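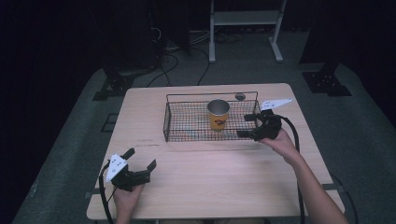
A paper cup in a black wire mesh basket on one of the tables at the Bastos building in Jandthorpe.

Jandthorpe office workers will sort their own cups and desk trash starting in January, after the Bastos building drops its nightly table clearing.

Under the new arrangement, tenants on both floors will put used paper cups in wire baskets set out on the shared tables. The baskets will be emptied 2 times a day, at 11 a.m. and 4 p.m. Until now, cleaning crews have picked up whatever was left out after 6 p.m.

The building has ordered 34 baskets. Janaína Assunção, who manages the property, said the cost came to $2,707, including delivery and a set of larger bins for the hallways.

"People were leaving cups on windowsills, on the stairs, on top of the copier," Assunção said. "We want one place on each table where they go."

Cups should be empty before they go in the basket. Lids, napkins and stirrers go in the hallway bins. Food is not allowed in the baskets because the mesh lets crumbs and liquid through to the table.

Ullix, a design firm on the second floor, asked for the change last fall after complaints about coffee stains on the carpet. Detent, its neighbor across the hall, wanted to keep the evening service and offered to split the bill, but the two tenants did not reach a deal.

Vacuuming and restroom cleaning will stay on the current schedule – only the tables are affected. Tenants who need an extra basket can ask at the front desk between 8 a.m. and noon.

Last updated: 3:40 p.m.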